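**Subject:** Re: [staff-list] Shared fruit: February order and placement

Dear colleagues,

I am replying on the list to the question Tarek Berrada raised, as several people have written to me separately with the same point.

> From: Tarek Berrada
> To: staff-list
>
> Dear all,
>
> Could someone confirm whether the fruit order with Barua will continue after February? The last delivery was put out in one deep bowl, and by midweek the soft fruit underneath was bruised and had to be thrown away. I would also like to know whether staff in the Tukumby wing may take fruit from our table or whether they have their own.
>
> Regards,
> Tarek

The order will continue. The annual amount set aside for shared fruit remains $2,000, of which $388 has been spent to date. Barua will go on delivering to the Hilteo building, and the Stindier pantry remains the place for anything that does not fit on the table.

Staff in the Tukumby wing are included in the order and are welcome to use the same table. A separate delivery for that wing was considered last year and was not taken up. Should numbers in the wing rise above 20, the matter will be looked at again.
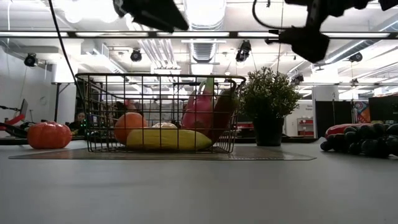 The deep bowl has been withdrawn. Please use the shallow arrangement from now on, and keep the fruit in as few layers as the delivery allows. Bananas should be placed at the front, where they can be lifted out without moving anything else. Large or heavy items should not be set on top of soft ones. The black wire basket with the handle loops is suitable for most of the order, and its open sides make it easy to check the fruit at the bottom. Grapes are better left beside the basket, on the tabletop, and the same applies to small pumpkins and other squash.

The following arrangements apply with immediate effect:

- Deliveries are to be unpacked by 2 p.m. on the day they arrive.
- Fruit is to be rinsed and dried in the Stindier pantry before it is put out.
- The mat under the basket should be wiped down at the end of each day and returned to the same position.
- Cut fruit must be covered and refrigerated. It may not be left on the table overnight.
- Items past their best go in the food waste bin in the pantry, and not in the office bins.

Several members of staff have asked whether less common fruit may be ordered. Dragon fruit is on the current Barua list and may be requested in the usual way, by adding it to the sheet on the pantry door. Requests are passed on once a month. Please write the name of the fruit in full, as "the pink one" has been entered more than once and has caused some confusion with the supplier.

The potted plant is not part of the fruit order and is watered under a separate arrangement. Please do not empty cups or rinse water into the pot.

Questions about invoices should be sent to the Hilteo front office. Questions about quality or missing items should be sent to this list, with the delivery note attached where possible.

With kind regards,

Office Services
Hilteo building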